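The tyranny of the tidy success rate

Every few weeks a paper lands in my inbox with a number in its title, or near enough to the title that you can't miss it. The number is usually in the nineties. It tells you how often a robot arm managed to put one thing into another thing, and it is given with the calm of a bank statement. I have produced numbers like this myself. I'd like to complain about them anyway.

The trouble starts with the word "trial". A trial sounds like something with a judge. In most tabletop work it means that a person puts the object down, steps back, presses a key and watches. If the object ends up where it should be, they write a one. If it doesn't, they write a nought, unless they feel they knocked the table, in which case they do it again. How often people feel they knocked the table is not a figure I have ever seen published.
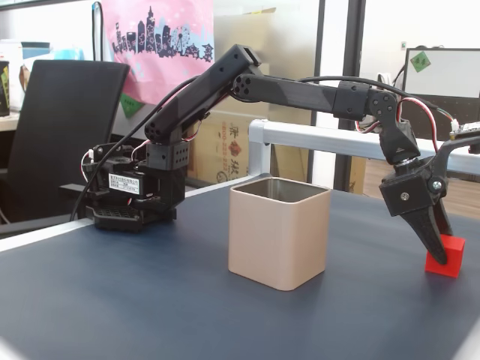
Adi Nair

I work on small arms, the kind built from hobby servos and black brackets, and on policies learned from demonstration. You guide the arm through the job, you record it, you train on the recordings, and then you find out what you have taught it. Our group at Erkstead has used the same job for longer than I care to admit: a red cube, a container, and the request that the first be put inside the second. A toddler would be bored by it. We have built two grant renewals on it.

Last February we finished a set of runs with a method we call Uron. The idea is simple enough to explain at a bus stop. Most imitation methods treat every moment of a demonstration as equally worth copying, so the long dull swing across the table counts for as much as the half-second in which the fingers close. Uron gives extra weight to the moments where the demonstrators disagreed with one another. If everyone who drove the arm slowed down and fussed over the same few centimetres, the thinking goes, those centimetres are hard, and the policy should be made to study them.

It worked, by the usual measure. We ran it 100 times and got a number in the nineties. We were pleased. There was cake, of the sort that comes in a plastic tray.

Then Dario Fabbri asked for the recordings. Dario runs the evaluation side of things at Prirside and has the reputation you would expect of someone who asks for recordings. He had no interest in whether the cube went in. He wanted to know where it had started. I said it had started on the table. He said yes, but where on the table, and I said that we had moved it about.

We had not moved it about. We believed we had, all of us, quite sincerely. But when you plot the starting points, you find that people asked to put a cube down "anywhere" have a very firm idea of where anywhere is. It is a patch you could cover with a saucer, at a comfortable reach from the chair, with the container well out of the way. We had measured our own elbows and written it up as generalisation.

So we did it again, his way. Positions were drawn by a script and read out before each run. No repeats were allowed for any reason short of fire. The number came down. I won't pretend it came down gently: over 50 runs on scripted positions, 14 were failures, and 8 of those happened before the fingers had so much as touched the cube.

My essay is really in praise of those eight. A failed grasp is at least a failure at the thing you were studying. A failed approach is a different animal, and the ordinary score treats the two as the same nought. When the arm closes on air, was the policy wrong about where the cube was, or right about that and wrong about how to get there? Did it go for the place where cubes usually are? That last question is an awkward one for anybody who trained on a saucer-sized patch. I suspect it is the answer to a good deal of published robotics, mine included. 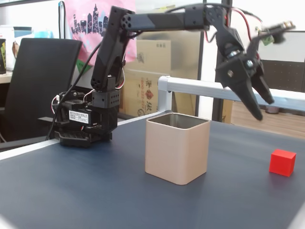
Scoring by stages is the remedy I'd push for, and it costs almost nothing. You split the job into approach, grasp, carry and release, and you report where each run stopped. More than that, you report the distance between gripper and object at the points in between, so that a reader can tell a near thing from a wander. Reviewers say this makes for cluttered tables, and it does. But take an arm hovering with its fingers apart, above and to the left of the cube, with the container standing open further in. A pass-or-fail score has nothing whatever to say about that moment. A stage score has to decide whether it belongs to a decent approach or a poor one, and somebody has to write down the rule for deciding, which is exactly the argument we ought to be having in print and currently have in corridors.

There are objections. The first is that stages are arbitrary. They are. So is the finish line, and we seem to have made peace with that. A policy that drops the cube neatly beside the container scores the same as one that never moves, and I have never met a roboticist who thought those two were equally far along.

The second objection is better. Mazza, a benchmark some of our students are fond of, tried staged scoring for a while, and people promptly tuned their methods to collect the early stages. You got arms that approached beautifully and then loitered, like men outside a dance. Fair enough. Any score will be gamed by someone with a deadline. Still, I would sooner read a table in which the loitering shows up as loitering, in a column of its own, than one in which it vanishes into an average.

The third objection is never made aloud. Staged scores on scripted positions make everyone's numbers worse, and a person whose number is worse than last year's has to explain why to a panel that has half an hour and wants its lunch. I have sat in front of that panel. I told them that our new result was lower than our old one and that it was the better result. One of them wrote something down for a very long time.

As for Uron, I still think the idea is sound. Under scripted positions it still made fewer bad grasps than our plain baseline, and the gain sat in the fussy centimetres where we said it would. It did nothing for the approach. How could it? Our demonstrators never disagreed about the approach, having all put the cube in the same place. The method went looking for difficulty in the data and found only the difficulty we had left in.

We are collecting again now, with the script reading out positions from the start. Some of them are at the far reach of the arm, and the people driving it grumble. I have asked them to keep grumbling and to note down the positions that set them off.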